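Service > Anhänger > Hestevo > Handbuch > Kapitel 6
Kategorie: Wartung & Pflege

6 Inbetriebnahme nach der Winterpause

Ihr Hestevo hat den Winter hinter der Scheune verbracht und nimmt Ihnen das vermutlich übel. Planen Sie einen Nachmittag ein. Die Kurzfassung »Ankuppeln und hoffen« ist von der Gewährleistung nicht abgedeckt.

6.1 Fahrwerk prüfen

1. Anhänger auf ebenem Boden abstellen und Unterlegkeile anlegen. Ein Ziegelstein ist kein Unterlegkeil, auch zwei Ziegelsteine nicht.

2. Laub, Nester und vergessenes Werkzeug vom Fahrwerk entfernen. Bewohnte Nester bleiben, wo sie sind; der Anhänger bleibt dann auch.

3. Gummiteile und Faltenbälge mit der Hand abtasten, auch in den Rillen. Rissige Bälge tauschen. Klebeband haben wir ebenfalls versucht. 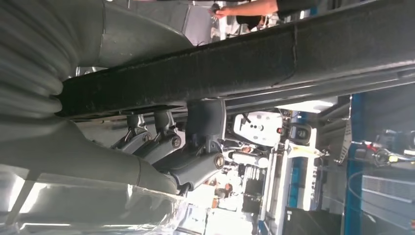
4. Schrauben am Achsträger mit 127 Nm nachziehen. Wer »nach Gefühl« anzieht, notiert bitte das Gefühl im Serviceheft.

5. Gelenke mit Vusel-Fett abschmieren, bis frisches Fett austritt, dann aufhören. Das Aufhören wird erfahrungsgemäß überlesen.

VORSICHT: Niemals unter einen Anhänger greifen, der nur auf dem Wagenheber steht. Immer Unterstellböcke verwenden.

6.2 Rahmen und Beleuchtung

1. Metallteile mit einem trockenen Tuch abwischen und auf Rost absuchen. Flugrost abbürsten, danach Horkon-Wachs dünn auftragen. Eine zweite Schicht schadet nicht, eine fünfte zieht nur Staub an. 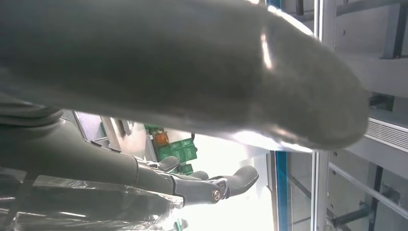 Abb. 6-2: Metallgestell, rechts.

2. Stecker anschließen und alle Leuchten durchschalten. Blinkt die Seite, die nicht blinken soll, siehe Kapitel 9.

3. Reifendruck einstellen. Der Wert steht auf dem Typenschild, das Typenschild sitzt unter dem Dreck.

HINWEIS: Nach den ersten 400 km die Schrauben aus Schritt 4 erneut prüfen. Kjell Nordin aus unserer Werkstatt führt eine Liste der Kunden, die das getan haben. Sie passt auf eine Karteikarte.

Ersatzbälge bestellen Sie unter Artikelnummer 3174, das passende Schellenset unter 1092. Beides wird getrennt geliefert, das Schellenset meist zuerst.

Stand: 26. März 2022, Redaktion: Joaquim Loureiro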